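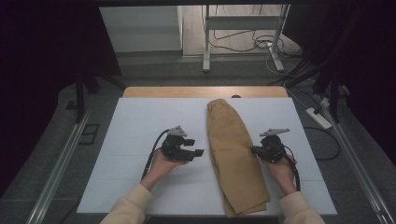 OK so I spent this afternoon at the Halliday open day over in Destbridge and I have a lot of feelings about folding pants now. Thread!

Background for anyone new: Halliday is a small lab that wants robots to do laundry. Not the washing part. The folding part, the part that sits on my couch for a week. Twice a year they let regular people walk around and ask annoying questions. I missed the one in April and was mad about it, so I signed up for this one the minute the page went live.

It's a 20 minute walk from the Liscombe stop, uphill, in July. Wear real shoes. I did not.

First station was the one I came for. You stand at a table with a white board on it, you get a black gripper for each hand, and you fold khakis. No fingers on the fabric allowed! The grippers do all the touching and you just steer.

I figured I'd be great at this. I worked retail through college, I folded khakis for a living. Reader, I folded those khakis like a raccoon.

The thing your hands do without asking you — sliding a finger along a crease, pinching a corner and kind of feeling whether you've got one layer or two — all gone. You have jaws. They open and they close. That's your whole vocabulary.

Mirta Iturra was running the table and she was so patient with everybody. Her tip was to get one leg over the other first and leave the wrinkles alone until the legs match. I kept trying to fix wrinkles. She kept saying "legs, legs."

Also the hems. The hems will not behave. You get the legs lined up and feel like a genius and then there's a little flap poking out at the bottom corner, and when you go in to tuck it you drag the whole leg with you. Ask me how many times I did that. (Don't.)

I asked Mirta why they want humans doing it with grippers when the robot is the one that has to learn. She said the robot is going to have the same kind of jaws, so a fold done with bare hands doesn't teach it much. It needs to see how a person gets around not having fingers. Which made me feel better about the raccoon thing. My struggle is useful!

They've logged 542 folds of pants so far. Just pants. Shirts are a separate pile and she made a face when I brought up fitted sheets.

Then there was a demo in the next room where an arm setup did a pair by itself. Joaquín Tapia talked us through it. It took roughly 2 minutes, and the first try it grabbed the waistband, let go, thought about it, and grabbed it again. The whole room was leaning forward. A kid next to me whispered "come on, come on" at it the entire time.

Second try went a lot smoother and people clapped. I clapped. For pants.

Somebody asked Joaquín when we can buy one and he laughed and said he still folds his own stuff, badly. Somebody else asked about jobs, and I thought he gave that one a fair answer — he used to work at a hotel laundry in Haststead and said the folding was the part that wrecked his shoulders. He didn't pretend to know how it all shakes out, though, and I liked that he let the guy push back on it for a while.

Small complaints: the sign-in line was slow, the demo room needed a fan, and there's one water fountain for the whole building. Bring a bottle.

If you go, do the pants table early. By 3 there was a pretty long wait and people were getting one turn each. I got 2 because I showed up right at opening like a nerd.

Came home and there's a basket of clean laundry sitting right where I left it. Going to go do the legs first and see if it helps.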